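Workshop notebook, bench 2
March, started 7:40 a.m.

Third attempt at the Varnach wall clock. The complaint on the ticket is "loses time," which covers everything from a dirty pivot to the French Revolution. Owner says it was fine at his mother's house. They were all fine at somebody's mother's house.

State of play from last entry: movement out, dial off, hands in the tin with the blue lid (the tin with the red lid is Gilberto's and contains, as far as I can tell, only other lids). Mainspring let down and unhooked. Barrel arbor has a groove I can catch a fingernail in, but it's outside the bearing surface, so I am choosing to be at peace with it.

Train count again, because I didn't trust the first one. I had written down a figure from the old Stondlow handbook, which claims to cover "all Varnach patterns of the period" and covers two. By my count the center wheel has 85 teeth and the handbook wants 84. I counted three times with a marker dot on the starting tooth, then got Gilberto Zapata to count without telling him what I was hoping for. He also got 85. He then asked what I was hoping for, and when I said 84 he offered to count again for a fee.

So either the wheel was replaced at some point or the handbook is wrong. The crossings match the other wheels, same slightly lazy filing in the corners, and the color of the brass is the same all the way through. I'd say it left the factory that way. Penciled a correction in the Stondlow margin, where it joins a correction to somebody else's correction.

9:15. Cleaned plates. Old oil had gone to varnish around the third wheel pivots, brown and nearly glassy. Pegged the holes until the wood came out clean, which took most of a bundle of pegwood. Third wheel back pivot hole is oval, toward the direction of thrust as you'd expect. Fourth is also a little worn but I'd leave it. Somebody before me has dealt with the third wheel front hole by punching a ring of dots around it to close it up. Eleven dots, no two the same depth. It looks like a bird walked over it in a temper.

Bushing: reamed the back hole in small steps, checked depthing after each, pressed the new bush in from the inside and faced it off. First bush went in crooked. Second bush went in straight. The first one is in the jar with its relatives.

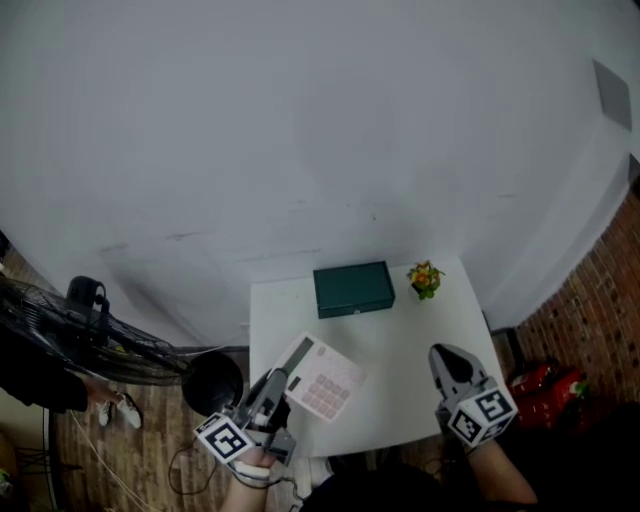 11:30. Pivot polishing. The third wheel pivot was scored, so I put it up in the lathe and burnished it, oil on the burnisher, light pressure, no heroics. I've taken a pivot off with heroics before. It was a Mészáros carriage clock and I still cross the street to avoid thinking about it. This one came up bright, no visible step at the shoulder. End shake good. Wheel drops freely both ways when I tip the plates.

Left the punched dots on the front plate alone. The hole is a decent fit in spite of them, and drilling out another person's bad idea tends to leave room for one of mine.

Lunch, of a kind.

1:10 p.m. Reassembled, dry first. Top plate took four tries because the escape wheel pivot would not find its hole until I stopped looking at it. Train runs down with finger pressure on the barrel, even sound, no tight spot. Took it apart far enough to do the pallets. There's a wear track on the exit pallet, shallow. Shifted the pallets a hair along the arbor so the escape wheel meets fresh steel. This is the repair the next person will either thank me for or be unable to repeat, depending how many times it's been done before.

Oiled. Note for whoever uses the Numberg oil after me: the cap doesn't seal, it has never sealed, and pushing harder makes it worse. Stand it upright in the block. I have now written this in the notebook twice, and on the bottle, and the oil is still on the shelf.

2:45. On the test stand. Beat was off to the left, bent the crutch slightly, listened, bent it back half of what I'd bent it. Even now. Timer had it at 54 seconds slow a day with the rating nut where the owner left it, most of the way down. Two full turns up and I'll leave it overnight before touching it again. The temptation to fiddle every ten minutes is strong, and I've put my coat over the rating nut key.

Gilberto wants it noted that his own clock, on the other stand, is running "basically perfect." It's stopped. I haven't told him.

To do:
Check rate in the morning, adjust once, then leave it be.
Suspension spring has a slight kink near the top chop. Order two, same thickness.
Clean dial with a dry brush only. The numerals are already thinking about leaving.
Call owner re the missing door latch. He may say it was fine at his mother's house.
Put the marker dot back off the center wheel before it goes home. I always forget the dot.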